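About Plulurov

Plulurov builds ground station equipment and software for operators of small satellites. We make antenna controllers, receivers and the scheduling software that ties them together. Our customers are mostly universities, research institutes and small commercial operators who have one or two spacecraft in low orbit and need to talk to them every day.

The company was started by Bhupendra Tomar, who had spent the early part of his career keeping tracking antennas running for other people. The first product was a replacement controller for older dish mounts whose original electronics could no longer be repaired. It sold slowly at first. Customers who bought one usually came back to ask for a receiver that worked with it, and the rest of the product line grew out of those requests.

Today we have 15 employees in 2 offices. Engineering, assembly and testing are in Burngate. Customer support and the network operations desk are in Plundberg, where someone is on duty whenever a customer has a pass scheduled.

What we make

The Chornovol controller is our main product. It points an antenna at a satellite from the time it rises until it sets, using orbital elements that the operator loads or that the software fetches on its own. It works with azimuth-elevation mounts and with X-Y mounts. Motor drivers are sold separately so that customers can keep the motors they already have.

Our receivers cover VHF, UHF and S-band. Recorded passes are stored on site and copied to the operator's server when the link allows. If the internet connection goes down during a pass, the data stays on the station until it comes back.

The scheduling software handles conflicts between satellites that are overhead at the same time. Operators set priorities, and can change them up to the start of the pass. A log of every pass is kept, including the ones that failed, with signal levels and pointing error. 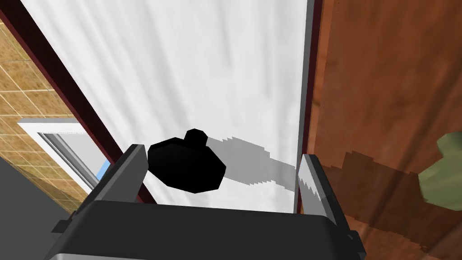 Computer rendering: a two-fingered gripper and a black, faceted object.

We also run a small shared network for customers who don't want a station of their own. It has 11 antennas, all of them using the same hardware we sell. Time is booked by the pass. In January the network completed more than 1,000 passes in a single month for the first time.

How we work

Each controller is run against a test mount in Burngate before it ships. The test report goes in the box with the unit. Repairs are done in the same building by the people who assembled it, and we keep spare boards for every model we have sold.

We don't build spacecraft and we don't arrange launches. Frequency coordination and licensing are the operator's responsibility, but we will supply the technical data about the station that the forms ask for.

Software updates are included for as long as a unit is in service. Support contracts are yearly and cover telephone and email help, remote diagnosis and loan equipment during a repair.

Visits and contact

Visitors are welcome at Burngate by appointment. Please write to the sales office with the names of everyone in your group. For help with a station already in operation, contact the Plundberg desk and have the serial number of the controller ready.

Page last updated February 20, 2018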